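Caltport packing cell back in service after gripper overhaul

CALTPORT, Saturday, May 8, 2021 — The two-arm handling cell at Pareveo's Caltport site has returned to regular running after a service stop in April. Work covered the grippers, the wrist cameras and the cabling on both arms.

The stop was called when the cell began to drop thin, flexible items during transfer. Technicians traced the fault to a pair of gripper fingers that no longer closed parallel. At full stroke the tips met before the pads did, so a stiff carton held well enough but a card or a flat packet could turn in the grip.

Both fingers were replaced and the closing position was set again from zero. The fastening screws on the finger plates were taken out, cleaned and refitted with thread locker. Garrido, the contractor for mechanical service, now lists the screws as an inspection item every 21 days. The earlier schedule had them checked only when a finger was changed.

Camera calibration took the larger share of the time. Each wrist camera was removed and reseated on its bracket, then calibrated against a printed target from 20 positions. The first pass on one arm failed and was repeated after a cable clamp was found to be pulling on the housing when the wrist turned. The clamp was moved and the cable given more slack.

Acceptance runs were done with thin printed goods, the items that had given the most trouble — glossy surfaces also make them hard for the cameras to locate. 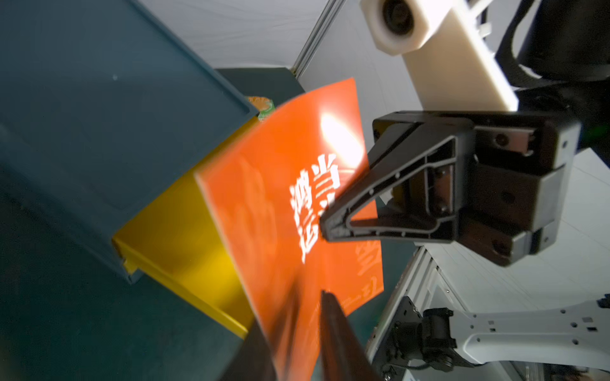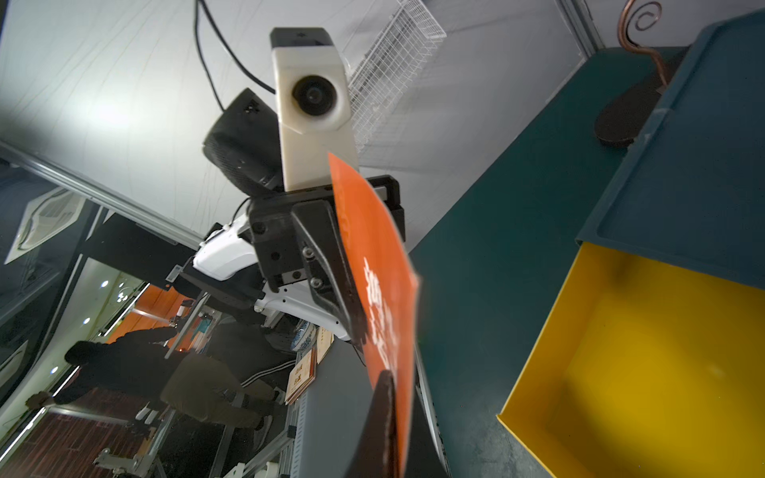 The control software was left at its existing version, apart from a lower limit on closing speed supplied by Porer. Grip force settings are unchanged for boxed goods. A separate setting for flat items has been added and is chosen by the operator at the start of a run.

Pareveo has ordered a spare set of fingers to be kept at the cell. The next full calibration is due in nine weeks.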